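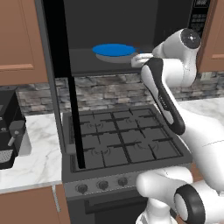 *Blue plate in the microwave, door open.*

17 September 2024 – glaze bench, Cotodlow

Third go at the tableware blue. Duyên Trịnh wants a colour that stays put after a winter of reheated dinners, and so far we have one that stays put until you look at it.

Batch from Pralus, sieved twice, 870 g dry. Thinned it more than the recipe says, as the recipe was written by someone with stronger wrists. Dipped 20 tiles, fired the lot overnight. Results:

- Front shelf: good, even, a bit smug.
- Back shelf: pinholes. Same corner as in February, when we blamed the weather.
- Tile 14: missing. Sang Đàm has a new coaster.

Crazing test next. Boil, ice bath, ink, wipe, swear. Zunton's method sheet asks for 196 cycles and I'd like to meet the person who chose that number. I'll do the first few by hand and then build something with a timer.
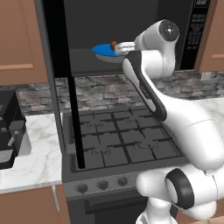 *Plate again, blue on top and grey beneath, small brown item aboard.*

Araújo rang about the order – 2000 side plates, unglazed foot, and could the blue be "friendlier". Asked for a sample of a friendly blue. Still waiting.

To do: move the cone packs to the back shelf, relabel the bucket marked "NOT THIS ONE" (it is this one), get the tile back from under Sang's mug.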